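The Ten-Minute Bed Clear (and What to Do With All Those Cables)

I have a bad habit and I bet you have it too. The bed is the biggest flat surface in the house, so by late afternoon it's where everything lands. Clean laundry, yesterday's shirt, the phone, the charger, a hair clip, the mail. Then it's 10 p.m. and I'm scooping the whole lot onto a chair so I can lie down, and in the morning the chair goes back onto the bed. I did this for years!

What finally broke the cycle for me was clearing the bed before dinner. Ten minutes, timer on the stove so I have to walk back to the kitchen to shut it off. I've been at it since May and I think I've skipped it twice, both times when I had a cold.

I go in the same order every time. Anything with a plug comes off first, then clothes, then the little scraps, and the duvet last. If you start by smoothing the duvet (guilty) you'll only have to do it again after you've dragged a sweater across it.
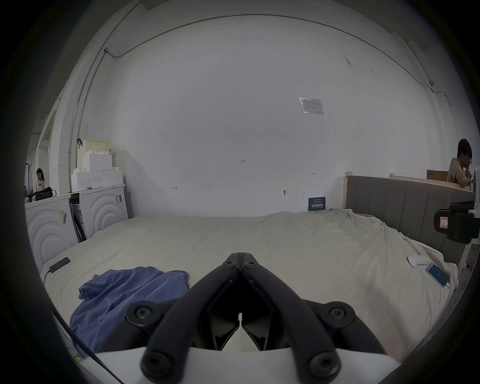

BEDROOM & LAUNDRY

Plugs first

A phone on a white charging cable, lying right there on the duvet, is exactly how I used to do it, with the power bank parked over on the other side. Please don't charge things on bedding. They get warm when they're charging, and a puffy duvet holds the warmth in. Mine now charge on a plain ceramic tile on the nightstand. It was a leftover from the bathroom, and I stuck felt dots on the bottom so it doesn't scratch. You could use a saucer.

For the cables themselves, I tried a fancy organizer box and hated it. You had to thread everything through a slot and I never once put a cable back. Now I have a binder clip on the back edge of the nightstand, and the end of the cable goes through the metal loop so it can't slide down behind the bed. The spare cables are each wound loosely around my hand and held with a strip of hook-and-loop tape. Don't wind them tight, and don't wrap them around the power bank itself, that's how I killed two of them right at the plug end.

White cables and black cables: I keep one color per job. White for phones, black for everything else. It sounds fussy, but I can find the right one half asleep.

Clothes that aren't dirty yet

You know the ones. Worn once, too clean for the hamper, too wrinkled for the drawer, so they sit in a bunch on the edge of the bed with one end sliding toward the floor. I put two hooks on the inside of the closet door and that's the limit. If both hooks are full, something gets washed or folded. My husband said two wasn't enough and put up a third, which now holds a bathrobe and a tote bag and has never held a shirt.

Soft things in strong colors, anything blue or purple especially, I don't leave sitting on pale bedding if they're new or damp. I once got a faint lilac smudge on a cream duvet cover from a gym top. It came out after a cold soak with a little dish soap and a regular wash, but it took two rounds. Cold water, always, until the color is gone.

Little scraps

Cleaning cloths, tissues, socks without partners. I carry a small basket around with me and throw it all in, and sort it afterward at the washing machine. Glasses cloths go in a mesh bag, no fabric softener, or they'll smear your lenses from then on.

Getting the wrinkles out of a duvet cover

I don't iron duvet covers. Life is short and mine is a queen. I take it out of the dryer while it's still a tiny bit damp, put it straight on the duvet, and pull the corners hard. Then I fill a spray bottle with plain water, mist the worst creases, and smooth them flat with my hands from the middle outward. Leave it uncovered until it's fully dry.

If the filling has bunched up, hold it by two corners and shake, then turn it and shake from the other end. It's easier with two people. My neighbor Ravindran Rajan showed me his trick of tying the inside corners with a bit of soft ribbon, and mine hasn't slumped since.

Upholstered headboards

Gray fabric hides dust very well, which is the trouble with it! If yours has those stitched channels running up and down, use the brush attachment on the vacuum and go with the channels, top to bottom, before you change the sheets. A clean, dry paintbrush gets into the seams. For the part where heads lean, a barely damp white cloth, then let it air. Test a hidden spot first.

Pencil marks on a painted wall

Measurements, arrows, the lot. Try a clean white eraser, very lightly, and brush the crumbs away. If you're still planning to hang something, snap a photo of the numbers before you rub them out. I didn't, and I had to measure the entire wall all over again with the bed pulled out.

Next up is the linen closet, and I'm already scared of the top shelf.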